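The town that swaps its toys

Drillberg has a steep high street, two bakers and, on the last Saturday of every month, the best toy swap I have ever been to. I went in August meaning to stay for twenty minutes. I came out three hours later with a tin drum, a jigsaw of a lighthouse and a list of people I wanted to talk to again!

The rules fit on a postcard. Bring something that still works, take something home, and if your child falls in love with a thing that is far too big for the bus, the Drusa café will mind it until Monday. No money changes hands. Swaps are listed in a fat green ledger, and the August page ran to 218 lines, from "bear, one ear" to "farm, most of".

Maya Bataineh started it in the front room of her flat on Czarnecka Street, when her twins had grown out of everything at once and the cupboards would no longer shut. "I put a note through the neighbours' doors and made far too much soup," she told me. Six families came. They now fill the old Plirutico button works, a lovely draughty place with tall windows and a floor that children seem to want to slide along in their socks.
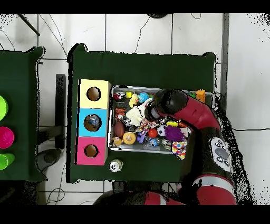
Stacked boxes in yellow, blue and pink, beside a tray packed with small toys.

What I loved most was the talk. Parents who had come for a scooter ended up deep in conversation about sleep, school shoes and how to get slime out of a rug (vinegar, apparently, and patience). A grandfather spent half an hour showing anyone who asked how to restring a yo-yo. Two girls traded the same plastic horse back and forth all morning, each time on stricter terms.

There is a mending table too, and it is always busy. Wheels go back on, seams get sewn, and batteries are tested with great ceremony. Bataineh keeps the ledgers on a shelf by the door, and the running total stood at 2433 swaps when I left. She would like a second room for books and a proper ramp at the side entrance, and she has her eye on the old boiler house across the yard.

The next swap opens at ten. Bring a bag, and get there early if you want a scooter.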